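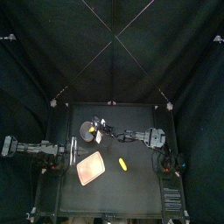

黒い天板の上に置く小物は、どんな色を選べばいいのか。
明るくて、つやの少ない色を一つ決めて、それを中心に集めるのが無難だと思う。うちの場合は黄色で、離れて見てもどこにあるかすぐわかるし、片づけのときに拾い忘れることも少ない。

12月1日 小物の見直しと箱の整理

前々から気になっていた小物の箱を、ようやく開けて中身を見直すことにした。台帳で2355番になっている箱で、7月に棚を入れ替えたとき、とりあえずと言って奥に押し込んだままになっていたものだ。とりあえず、というのは本当に怖い言葉で、ふたを開けたら食器もペンも紐の切れ端も一緒くたに入っていた。台帳と突き合わせたら68点。もう少し少ないつもりでいたので、数えながら途中でお茶を入れに立ってしまった。

まずは器の類から。濃い灰色の丸い鉢は、今日も台に出している。形は素直でいいのだけれど、色が天板に近くて、部屋の照明を落とすと縁がどこだか少しあやしくなる。それでも中に黄色いものを入れるとぐっと見やすくなるので、個人的にはこの組み合わせが気に入っている。白っぽい鉢に替えようかという話も前にあったが、私はもうしばらくこのままでいきたい。

角の丸い平たいトレーのほうは、真ん中が淡いオレンジがかったピンクで、縁がそれより明るい。台の上に置くとここだけ急に食卓のような雰囲気になって、なんだか和む。少し斜めに置いてあるくらいがちょうどいい、などと言うと几帳面な人には叱られそうだが、まっすぐ揃えるのは終わりの片づけのときだけで十分だと思っている。箱にはValarholmと札のついた別のトレーも入っていたものの、角が欠けていたので使わない側に回した。

バナナの形をした小さい黄色いのは、残す組の筆頭。曲がっているおかげで向きがわかりやすく、新しく来た人に並べ方を説明するときにも話が早い。ずっと「バナナ」としか呼んでいなかったのに、台帳では「黄・曲がり」という名前で登録されていて、探すのにやけに手間取った。今日のうちに「バナナ(黄)」に書き換えておいた。

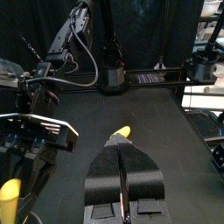 悩んだのは細長いものの扱いで、ペンやその仲間は長さがまちまちなうえ、寝かせてしまうと箱の底で転がって、ほかの物の下にもぐり込む。前にFlisexの仕切り箱を試したときは、深さが足りず、ふたが閉まらなかった。今回はArancibiaの深型を使って、立てて入れる区画を4つ作ってみた。区画の幅は約40ミリ。指がちゃんと入るので取り出しやすく、もっと早くこうすればよかった。キャップのあるものは、本体と別々の区画に分けないこと。前の箱ではキャップばかりが底にたまっていて、相手を探すだけで昼前の時間がほとんど消えた。

布については結論が出ていない。しわのついた灰色のものを見るたびにアイロンをかけたくなるのだが、かけたところで畳めばまたしわになるのだし、ゆるく巻いてしまう方法を次に試してみるつもり。

Wandutbergの棚の二段目を空けたので、仕分けの済んだ箱はそこへ。札はまだ鉛筆書きのままで、字が読みにくいと言われたら私が書き直します。欠けたトレーと紐の切れ端は入口脇の袋に入れてある。捨てる前に一度のぞいて、使いたいものがあれば抜いておいてください。

残りは次回。ペンのインクが出るかどうかの確認、台帳の色の欄の書き方をそろえること、それから鉢の替えをもう一つ探すこと。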